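Aleksandra Nowakowski
Returns floor, toys and games. Posts are mine and not my employer's, etc.

1/ OK so a bunch of you asked what it's like working next to the robots now that we've had them since January. Long thread, I'm on my break, there will be typos.

2/ Background for new people: I work at the Prudthorpe returns building. Stuff you send back comes to us. Opened toys are my section, and opened toys are the worst section (I love them), because a kid has had them for a week and now there's a puzzle piece in the drum and a drumstick in the puzzle.

3/ Before, my job was tip the bag out, sort the bits, check them against the parts card, bag them again, label. All shift. My wrists were shot by lunch and I used to sleep in a brace, very glamorous.

4/ Then Praltix came in and put 2 arms on our line. They pick loose pieces off the table and put them where they go. They're slow! Everybody expected this terrifying blur of speed and I could outrun one holding a coffee. But they don't get sore.

5/ What changed for me: I don't do the bulk sorting anymore. I do what they call exceptions, meaning anything the arm gives up on. Also I teach it. I take hold of the controls and do the pick myself, over and over, and those runs go into the pile it learns from.

6/ Teaching is weirdly tiring in a new way. My hands are fine but my brain is soup. You have to do the same grab without getting sloppy, and you find out how much you were doing without thinking. I never once in my life thought about which side to pick up a block from.

7/ Pay question, since it's the one in my inbox the most: yes, it went up a little for the people who trained on the arms. No, it didn't for everyone, and that caused some very frosty lunches. I think they should have offered the training to the whole line at the start and I've said so to my lead's face, so I can say it here.

8/ And did people lose jobs? Nobody on my line was let go, but 2 people left over the spring and those spots weren't filled. I'm not going to pretend that's nothing. Drakosow, the agency that used to send us extra hands before the holidays, hasn't been told what we need this year, and I know folks who count on that work.

9/ Things I like: we did 3,000 sets last month and I didn't wear the brace once. Things I don't like: the screen that shows how many exceptions I've cleared. It went up without anyone asking us. The arm doesn't care about a number over its head but I sure do.

10/ Some stuff I've learned that may help if your place is getting them:

Small flat pieces are a pain. Big chunky ones with a good edge are easy.

Spread things out. It does so much better when there's bare table around a piece, and a loose little blue bit sitting off by itself like this one is the kind of pick I like to start a session with.

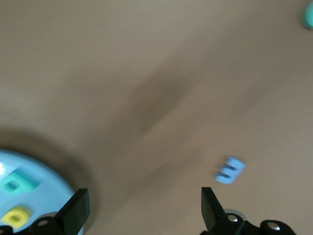
Learn the stop button before you learn anything else. Ask on day one, and make them let you press it.

Write down what goes wrong in your own words. I keep a notebook and the Praltix people read it more than their own logs. My favorite entry just says "set 904, AGAIN."

11/ Someone asked if I talk to it. Yes. Ours is called Prokopenko, I don't know who started that, it was on a piece of tape one morning and it stuck. I say good morning and I say "come on, buddy" maybe more than is healthy.

12/ Would I go back to the old way? For my wrists, no. For the chatting, kind of! We used to stand shoulder to shoulder and talk the whole shift, and now we're spaced out along the line and I have to save up my gossip for break. I did bring that up at the last floor meeting and they're looking at moving the benches closer.

13/ Break's over, I'll answer replies tonight after 8. If you work somewhere that's putting these in, tell me how they handled the training part, I'm collecting ammunition for my lead.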